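Accueil Fil Médias Abonnements Recherche

Départementale de robotique scolaire, suite et fin pour nous. Je mets tout dans un fil, les parents m'ont demandé les résultats et je n'ai pas envie de répondre vingt fois.

Le collège engageait deux équipes, Mrema et Kiltik. Mrema termine avec 879 points au cumul, Kiltik avec 806. Entre les deux, Jukora, l'équipe du lycée voisin, à 872.

Mrema est donc qualifiée pour la régionale de mai. Kiltik ne passe pas. La barre n'était pas très loin, mais deux pénalités dans la troisième manche ont coûté cher.

Pour ceux qui demandent : les pénalités viennent d'une sortie de zone avant le signal. Idrisa Mugo, l'arbitre de table, a montré la règle aux élèves et ils n'ont pas contesté. 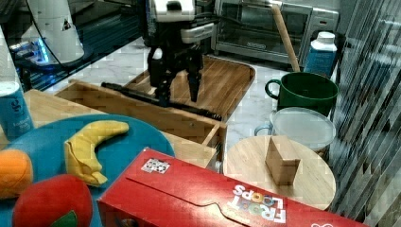
Côté dossier technique, le jury a surtout interrogé les élèves sur leur carnet de bord. Celui de Kiltik était le mieux tenu des deux. Celui de Mrema a des trous en février, il faudra les combler avant la régionale.

Jacqueline Le Goff reprend l'encadrement de Mrema jusqu'en mai. Je reste sur la programmation. Les séances passent à deux par semaine, toujours en salle de techno, fin à 18 h.

Les élèves de Kiltik qui veulent continuer peuvent venir. Il y a du travail pour eux : essais chronométrés, relecture du carnet, préparation de l'oral en anglais.

Transport : le car de Plundden a 15 places pour nous, accompagnateurs compris. Les familles qui veulent suivre les matchs devront venir par leurs propres moyens. Entrée gratuite.

Autorisations de sortie à rendre à la vie scolaire, signées par un responsable. Les photocopies du carnet de santé ne sont pas demandées cette année.

Je posterai le planning des matchs à la suite de ce fil dès que les organisateurs l'envoient. L'an dernier on l'avait reçu la veille au soir.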